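A Bath for the Bits

The socket bits at the bottom of the toolbox get the worst jobs and the least attention. I gave mine an afternoon.

23 February 2021

I bought my first bit set from a garage sale on Pearce Street in Fodovport, and I bought it for the case. I wanted something with a good hinge to keep fishing tackle in! It said Plelari on the lid and 112 pieces on the side, and when I got it home there were nowhere near 112 pieces in it, but there were enough chrome sockets with Torx and hex tips rattling about in the bottom that I went off the fishing tackle idea before I'd finished my cup of tea.

That set has done the brakes on two utes, a washing machine drum, most of a flat-pack wardrobe and the seat bolts on a friend's caravan somewhere along Route 706 in the rain. In all that time I don't think I cleaned it once. I wiped things, sure. I'd give a bit a quick rub on my shorts before it went back in its slot (if it went back in its slot). But wiping a socket bit is a bit like sweeping around the couch. The muck is down inside the square drive, in the groove around the collar and packed into the little valleys of the star tips, and a corner of T-shirt won't get to any of it.

You find out how bad it is the first time a Torx bit won't seat. You push, it feels home, you lean on the ratchet and it skates out across the head of the screw, and you say something the neighbours can hear. I blamed the screw for years. I blamed cheap bits too, and bought a fancier Gellero one in the same size, and that worked beautifully for exactly as long as it stayed clean.

So now the bits get a bath. I started doing it in winter, one slow afternoon in June when it was too wet for anything outside, and I've become a bit evangelical about it — my family has asked me to find another dinner topic.

The first step is simply tipping them out. Find a pale surface, the paler the better, and get everything out of the case and the toolbox and the glovebox and the drawer with the takeaway menus in it. Grit shows up on white. So does a tip with a corner gone.
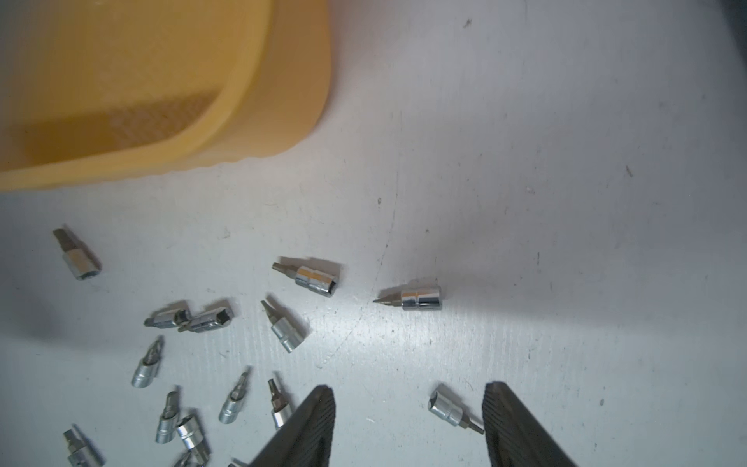
I like to have a play at this stage, pushing them into families. Hex with hex, Torx with Torx, Phillips over here, the flat blades in a little gang of their own. You don't need to, they're all going in the same water, but it's when you spot the ones that have had it. A Phillips with rounded wings will chew every screw it meets from now on, and I used to keep mine anyway out of some sort of loyalty. These days they go in a jar marked Punches and Prodders, where they're useful for knocking out pins and opening paint tins.

Hex bits are harder to judge. Hold one up to the window and look down the end of it: the corners should be corners. If they've gone soft it'll still turn an easy bolt, then let you down on a stubborn one, generally when you're on your back under something heavy.

Now for the water. I've tried plenty of containers and a shallow plastic tray wins easily. Buckets are hopeless because you end up feeling around the bottom in the murk, and a sink has a plughole in it, and I'll say no more about the plughole. A tray with rounded corners is lovely because the dirt can't wedge itself in anywhere and it rinses out in one go. Bright colours are good too. Dark steel tips disappear against a black tub, and I can find them straight away against a yellow one.

You want hardly any water at all. 200 mL in a small tray is plenty, warm, with a squeeze of dish soap if the bits are oily and none if they're only dusty. I used to fill the thing to the brim like I was running a bath for a toddler, and all that did was slop over the bench whenever I reached in. A thin layer lets you roll each bit back and forth with a fingertip, and the rolling does most of the work.
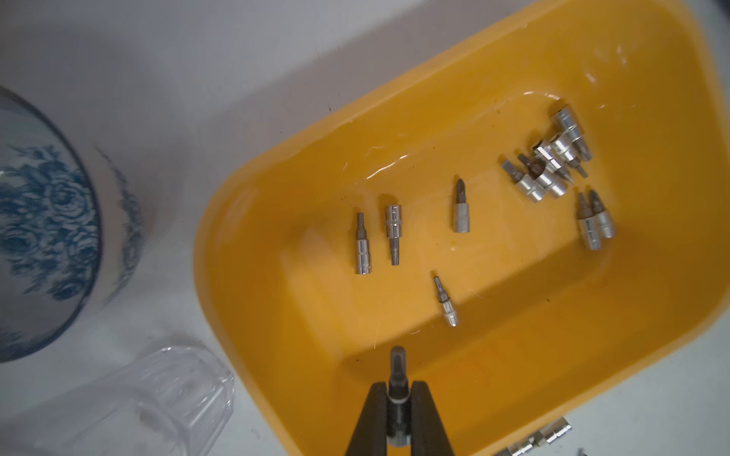
For the drive end I use an old toothbrush, twisted into the square. Interdental brushes are even better, the tiny bottle-brush ones from the chemist, and they're a revelation on Torx tips if the toothbrush bristles are too fat. Go along each groove, dunk it, look at it, go again. It's extremely satisfying. I've done it with the cricket on the radio and lost an entire session without noticing.

Keep an eye on how long they're in there, though. Chrome doesn't mind a dip, but the tips usually don't have the same shiny finish as the socket body, and bare steel sitting in water starts thinking about rust sooner than you'd like. I wandered off to answer the phone once and came back after lunch to a faint orange freckle on every slotted blade. It came off with steel wool, and I felt like a terrible parent. A few minutes is enough, in small batches if you've got a lot of them.

Drying is the part people skip, and it's the bit (sorry) I've become fussiest about. Water hides in the square drive, so every one gets a good tap on the bench, open end down, then a roll in a cloth. An old cotton tea towel is my favourite. Microfibre grabs at the edges of the tips and leaves fluff behind. I fold mine a couple of times so there's a thick pad to knock things against, and flip it to a fresh side whenever it gets soggy.

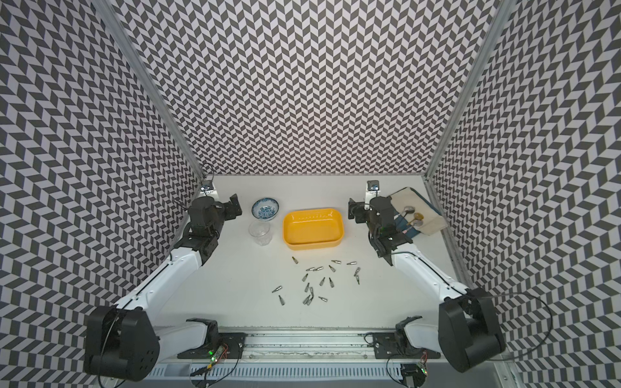 White tabletop, chevron walls, and a folded cloth towards the back.

Once they feel dry I leave them lying out for another hour, spread apart so the air can get at them, before anything goes near a closed case. A hair dryer on low will speed things up if you need the bench back. Then one drop of light machine oil on a rag, wipe every tip with it, and wipe most of it off again. You're after a film, not a coating, or the whole lot will be wearing sawdust by the weekend.

As for storage, I've given up on the moulded case. Too many gaps, and the slots had gone so slack that the bits fell out when I opened the lid. I paid $45 for a set of socket rails with spring clips and I'd pay it again tomorrow, though I've seen a strip of wood with holes drilled in it do the same job for nothing. Sort them by type first and then by size, small to large, and put a dab of nail polish on the ones you reach for most. My red one is the Torx that fits the ute's tail-light. The green one fits the caravan seats, should I ever be invited back.

I still haven't bought anything to keep the fishing tackle in.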